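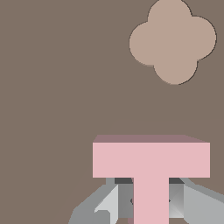 A reply to my last post says give it two years and these things will be putting the shopping away, and that I'm moaning about a technology that's barely started.

Fine. But two years was also what the Nakport people told us in June, and what they're showing is still a simulation. Pink T-shaped block, grey gripper, flat brown ground. My kitchen has a drawer that sticks.

Pivel say 317 successful runs in simulation. Good. How many with a real block on a real bench? I asked. No figure.

We had a Nusitz arm on trial at the Oakley shop, sorting brackets into bins. 40 minutes to set up, 31 brackets sorted, then it wanted setting up again. The Saturday lad does that before his tea.

I'm not against any of it. I'd pay good money for something that empties a dishwasher. Mugs, wet forks, the lid that fits nothing.

Show me one doing that in a house it hasn't seen before and I'll post a grovelling apology.

6 September 2021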